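Pets > Dogs > Breeds > Akine
By Brenda Parsons – July 2018
14 shares – 3 comments

The Akine is a small herding dog first bred in the hill parish of Astcombe. It has a dense double coat, usually gray or fawn, and a tightly curled tail. Breeders kept few written records until Stuart Fothergill opened a register, which now lists 700 dogs.

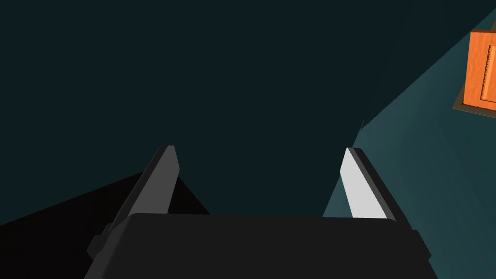
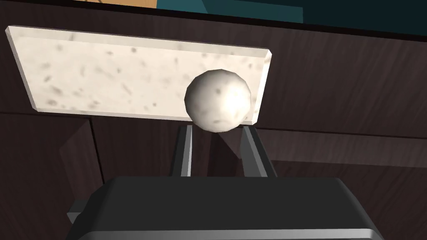
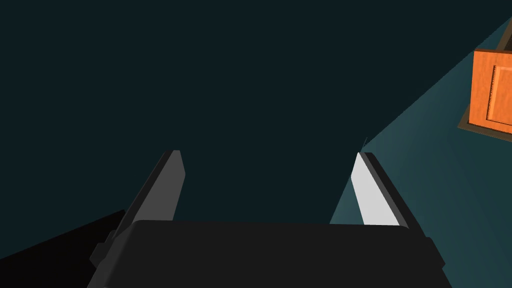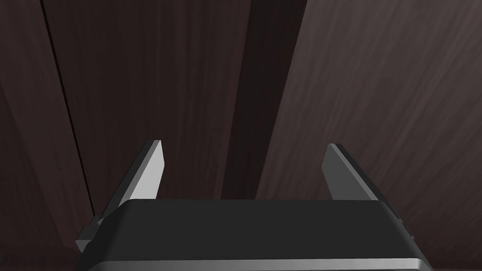 Adults need long daily walks and shed heavily in April. The breed is quiet indoors – though wary of strangers – and learns commands quickly. A related line, the Nirketti, is taller and has a smooth coat. Only 200 Nirketti are registered.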